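Brerkex Packing Systems
Zosine cell – setup and maintenance meeting
Minutes

Held Sun 26 February in the training room, during the weekend shutdown.

Present: Mbali Mthembu (chair), cell technician, simulation engineer, controls engineer, shift lead for packing, stores clerk (items 1 to 4 only).
Apologies: safety officer, who sent written comments in advance. They were read out under item 5.
Minutes taken by the simulation engineer.

1. Minutes of the last meeting

Agreed as correct with one change. The last minutes said the gripper fingers on both arms had been replaced. Only the right arm had new fingers fitted. The left arm still has the original pair and they were still inside the wear limit when measured. The technician will correct the maintenance log so that it says the same thing as the minutes.

2. Actions carried over

Spare wrist seals: received from Mnguni and booked into stores. Closed.

Backup of both controllers: done before the Jirketti software was updated. A copy is on the plant server and another on the memory stick in the cell cabinet. The controls engineer asked that nobody use that stick for anything else. Closed.

Label for the air shutoff valve: still open. The first label was printed with the wrong valve number and was taken down again.

Shift checklist: the shift lead has a new draft. See item 6.

3. Arm service

The technician went through the work done since Friday evening. The left arm had 979 hours on its counter when it was shut down. The right arm has fewer hours but was serviced alongside it so that the pair stays on one schedule.

Work completed:
Both arms wiped down and every joint cap taken off, inspected and put back.
Cap screws tightened with the torque driver and marked with paint pen.
Base bolts checked on both arms. One bolt on the left base took a small turn before the driver clicked. The others did not move.
Brakes tested joint by joint with the arm in the service pose.
Gripper fingers cleaned and the opening width checked against the gauge block.

The elbow joint on the left arm made a light ticking sound when moved slowly by hand. It does not happen at working speed and there is no error in the log. The technician took the cap off a second time and found nothing loose. Mnguni's service desk has been sent a sound recording and has been asked whether the joint should be opened. Until they reply, the arm stays in use and the technician will listen to it at each shift start.

Mbali asked if there was any reason to run the left arm at reduced speed in the meantime. The technician did not think so. The controls engineer would prefer a lower limit on the elbow only. It was agreed to leave the speed alone and review once Mnguni has answered.

4. Cables and spares

There was a long discussion about the cable bundle at the left base. It is longer than it needs to be and was originally left with slack so that the base could be moved. The base has not been moved since November and there is no plan to move it. The technician wants to tie the slack back and clip it to the rear of the table. The controls engineer agreed as long as the bend is kept gentle near the connector and no tie is pulled tight over the signal cable.

The stores clerk reported that the spare communication cable in stock is the old type with the straight plug. It will fit, but it stands out far enough to get knocked by a hand during cleaning. A right-angle version is to be ordered. The old one stays on the shelf until the new one has arrived and been tried.

Spare gripper fingers: two sets in stock. The clerk asked if that was enough. Mbali said yes for now, and to reorder when one set is used.

The clerk left the meeting after this item.

5. Safety comments

The safety officer's note was read out. The points were:

The lockout procedure on the cabinet door still refers to the old controller screen. The steps are right but the button names have changed with the Jirketti update. New sheet needed before the cell goes back to production.

The glass panels should be checked at their fittings whenever the table has been leaned on or climbed over for service. The technician confirmed that the table was not climbed on this weekend, but will check the fittings anyway and sign for it.

Teaching by hand is to be done by one person at the arm and one person at the stop button. The shift lead said this is what happens on days. On nights there is not always a second trained person. Agreed that no hand teaching is done on nights until a second operator has had the training.

6. Shift checklist

The shift lead passed around the draft. It is shorter than the last one and fits on one side of the sheet. The order now follows the way a person walks around the cell, starting at the cabinet and ending at the front edge of the table.

Changes agreed at the meeting:

The line "check robot" is to be split. Operators did not know what it meant and were ticking it without looking. It will read: status light on each base, joint caps seated, no grease at the joints, gripper opens and closes fully.

"Table clean" moves up so that it is done before homing.

The box for the hour counter stays. The technician reads it every week and finds it useful when parts are ordered.

The draft had a line for checking the cup fingers with a feeler gauge. Removed. It is a technician job and the operators do not have the gauge.

The shift lead will try the sheet for four shifts before it is laminated.

7. Test results after the software update

The controls engineer ran the pick test on the right arm with clear cups on Saturday: 297 picks, no drops. There were two stops. Both came up as "grip not confirmed" and both times the cup was in fact held. The finger position was just outside the window that the new software uses. The old software had a wider window, which would explain why this was never seen before.

Two ways to deal with it were discussed. The window can be opened up again in the settings, or the closing position can be taught again for the new fingers. The technician pointed out that the present value was taught with the worn pair, so it is likely to be out anyway. Agreed to teach the position again first and leave the window as it is. If the stops come back, the controls engineer will look at the setting.

The carton pick on the left arm has not been tested since the update. The carton is stiff enough to be held at the normal force, but it can turn in the fingers if it is picked too near one end. The shift lead has seen this several times on production. No one has written down which end. The shift lead will ask operators to note it on the shift sheet this week.

8. Simulation model

The model of the cell has been brought up to date with the table and both arms. The simulation engineer is using it to work out the new hold positions before anything is taught on the real arms. The right arm takes the clear cup and the left arm takes the carton. Both are brought in over the table and held apart from each other, and the arms should not need to cross at any point in the cycle.

Points raised:

The base positions in the model come from the original drawing. The technician would like them measured on the real table, as the left base may have been set down slightly off the drawing when it was last moved. Agreed. To be done before the hold positions are copied over.

The cup is held low in the model. The controls engineer asked for more height above the table for the first run on the real arm. The simulation engineer will add a raised version of the same position, to be used at slow speed, and keep the low one for later.

The carton sits at an angle in the left gripper in the present version. Mbali asked if that was intended. It was not set on purpose. It may come from the grasp point or from the tool frame, and the simulation engineer will look at the tool frame first. The position is not to be copied to the controller until this is settled.

The right gripper approaches at a slant, with the wrist turned so the fingers can close on the cup. The technician was content with this but wants to see the wrist cable drawn in before agreeing to it, as the model has no hose or cable along the arm.

9. Actions

Correct the maintenance log entry on gripper fingers – technician
Reprint and fit air valve label – technician
Tie back cable slack at left base – technician, with controls engineer checking the bend
Order right-angle communication cable – stores clerk
Rewrite lockout sheet with new button names – controls engineer
Check and sign for glass panel fittings – technician
Teach cup closing position again – controls engineer
Measure both base positions on the table – technician and simulation engineer
Check left tool frame and add raised cup position – simulation engineer
Chase Mnguni about the elbow sound – Mbali Mthembu

The current hold positions from the model are attached for comment. 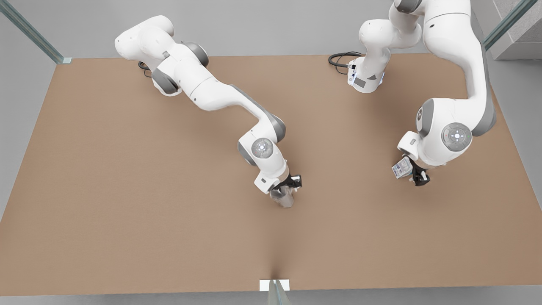 Comments on them go to the simulation engineer before the base measurements are taken. The next meeting will be called once Mnguni has replied.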